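Red and green bars ready for Tulledlow's new market stalls

The new market stalls for Tulledlow are getting closer, and the colours have been settled at last: red and dark green, with a bit of both on every stall. The bars that make up the frames are now being sorted into open grey metal bins at Notberg's workshop on Gwilliam Road, and the first finished stalls should be up in the square in March.

It has been a long wait. The old stalls were taken out of use after last winter's storms, and traders have been making do with folding tables and borrowed gazebos ever since. Anyone who has tried to buy a cauliflower in a side wind on the top end of the square will know how badly the replacements are needed.

Agnese Avotiņš, who drew up the design for Notberg, grew up helping on her aunt's flower stall and has put a great deal of that into the new ones. The counters sit lower at the front so that children and wheelchair users can see what is on them. There is a rail at the back for bags and coats, and the canopy comes further forward than before, which means customers can stand and dither over the cheese without getting rain down their necks.

"I wanted something you could put up at six in the morning with cold hands," she said. "If you need the instructions, I've done it wrong."

That is where the colours come in. Red bars are uprights and dark green bars go across. There is nothing else to remember – no numbers, no stickers, no left-hand and right-hand versions. All the reds are the same as each other and all the greens are the same as each other, so if one gets bent by a van it can be swapped for any other of the same colour out of the spares.

Traders had a go at this themselves at an open morning last month, and it was a joy to watch. Two of the fishmongers had a frame standing before the kettle had boiled, and then took it down and did it again to show it hadn't been luck. The egg stall took rather longer but enjoyed it just as much. Several people asked whether they could take one home.

The choice of red and green did not please everyone at first. There was a strong feeling on the bread side of the square for navy, and someone put in a good word for plain grey. Samples were hung up in the library porch for a fortnight so that people could see them in daylight and under the lamps, and by the end the dark green had won over most of the doubters. The red is a cheerful one and should be easy to spot from the bus stop.

The full order comes to 600 bars, and 500 of those will go straight into stalls. The remainder will be kept as spares in the store behind the market office, next to the canopies. Mixed bins will be used for the spares too, so that whoever opens the store on a dark morning can grab what they need from one place and get going.

The canopies are being sewn by Destilum, whose samples also went down very well at the open morning. They are cream with a narrow green edge, and they fasten with loops instead of the metal eyelets that used to tear out every autumn. A few traders have asked for their names on the front flap. Destilum is taking orders for these now, and the lettering will be done in the same dark green as the crossbars.

There will be a few changes to the layout as well. The plant sellers are moving nearer to the tap, which they have been asking for as long as anyone can remember, and the hot food will be together at the church end with room for some benches. The second-hand book stall stays exactly where it is. A petition had been started in case it didn't, and can now be put away.

Market days will carry on as normal until the changeover. The folding tables will still be needed until then, and the market office would be very glad to have back any that have wandered off into garages and allotment sheds. They can be left by the side door before noon, no questions asked.

Once the new stalls are in, there will be a proper opening at 10am with the school band, tea from the hall and a chance to try putting up a frame against the clock. Agnese Avotiņš will be there to give out a small prize for the quickest pair, and the fishmongers have already said they are entering. Teams should be two people, and gloves will be provided in adult and children's sizes.

Traders who missed the open morning and would like a practice first can ask at the market office for a slot. Bring a flask, wear sensible shoes and allow half an hour, though most people stay longer. The office also has a sheet with the new pitch plan on it, and copies will be pinned up in the library porch where the colour samples used to be.

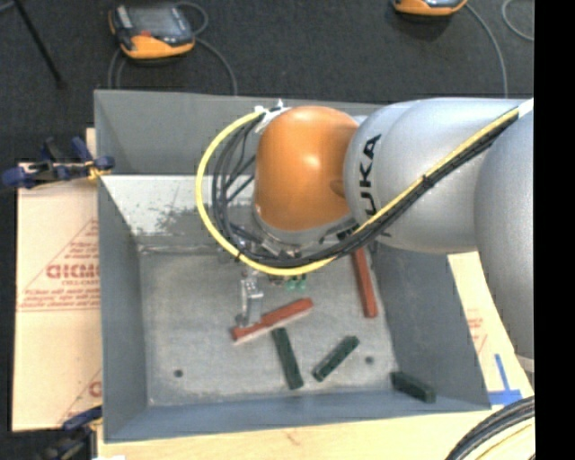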